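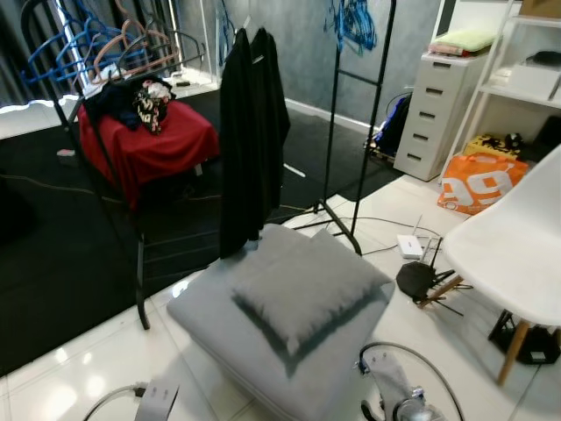

A reader in Sturncombe writes that her freestanding garment rail leans a little further to one side every month, that she has tightened every screw she can find, and that she would like to know whether to glue the joints or throw the thing out. Neither, in most cases. The lean usually starts at the feet or at the way the load is spread, and both can be put right in an evening.

Finding the cause

Take everything off the rail, hangers included. Stand it on a hard, level floor and push gently at the top corner. If the whole rail rocks, the feet are at fault. If the feet stay put and the posts move, look at the joint between post and foot. If only the top bar shifts, the end fittings are loose.

Do the test on tile or boards. Carpet and thick rugs hide a short foot. A rail with one end on a rug and the other on bare floor will also lean, and no amount of tightening will cure that.

Joints

Most light rails are thin steel tube with one tube pushed inside another and held by a single screw. The screw hole in the outer tube wears oval. Remove the screw, wrap one turn of cloth tape round the inner tube, refit, and tighten by hand. Power drivers strip the thread. If the thread has already gone, drill right through both tubes and fit a small bolt with a washer and a locking nut. Smooth the drilled edge with a fine file or it will catch on sleeves.

Glue is not advised. It cracks under side load and the rail can no longer be taken apart for moving.

Plastic corner pieces cannot be repaired once split. The Fustlow pattern and the older Prakau pattern look alike but differ in tube size, so measure the outside of the tube before ordering.

Loading

Add up the weight before blaming the rail. A dry winter coat on a hanger comes to some 3000 grams; a cotton shirt is a small fraction of that. My own test rail, a Bastos, began to bow at the middle with 9 heavy coats on it and stayed straight with 28 shirts.

Heavy items go at the ends, over the posts. Light items go in the middle. Bags should not hang from one end, and wet washing should be wrung or spun first.

Spare hangers

Empty hangers left bunched together lock at the hooks, and pulling one free jerks the whole rail. Turn all hooks the same way, or keep the spares in a box. Thick plastic hangers take up more bar than wire ones, so check the fit before changing a full set.

Checking afterwards

Reload half the clothes and leave the rail overnight. In the morning, measure from each end of the top bar to the floor. The two figures should match. If they do not, go back to the feet: a felt pad under the short one is normally enough.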